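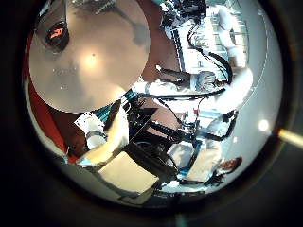 ¡Por fin tengo mesa redonda! Llevaba desde septiembre dándole vueltas (perdón por el chiste) y la culpa es de Dwayne Calloway, que me invitó a cenar en su casa de Nostton y nos sentó a 7 alrededor de la suya sin que nadie se quedara descolgado de la conversación. Volví a casa mirando mi mesa rectangular con una manía tremenda.

La encontré en Rønning, una tienda de segunda mano que está al final de la calle del mercado, y me costó 300 euros con el transporte incluido. Subirla fue otra historia: dos personas, trece escalones y un giro en el rellano que todavía me duele en los hombros. ¡Pero entró!

Lo que más me gusta es el color, un beige muy clarito con un moteado suave que disimula las migas de maravilla. Yo quería blanco liso, y menos mal que no lo había, porque con el suelo marrón rojizo el beige queda muchísimo más cálido. Por la mañana, con el café y la radio, me quedo allí sentada media hora más de lo que debería.

De momento no pienso ponerle mantel. La limpio con un paño húmedo y una gota de jabón neutro, la seco enseguida y listo. Me faltan las sillas, eso sí: tengo dos que pegan y el resto son un desastre. He visto unas bajitas, de respaldo curvo, en el rastro de Zalturden, y el mes que viene me acerco a probarlas. Si alguien sabe de otro sitio con sillas bonitas, ¡que me lo cuente en los comentarios!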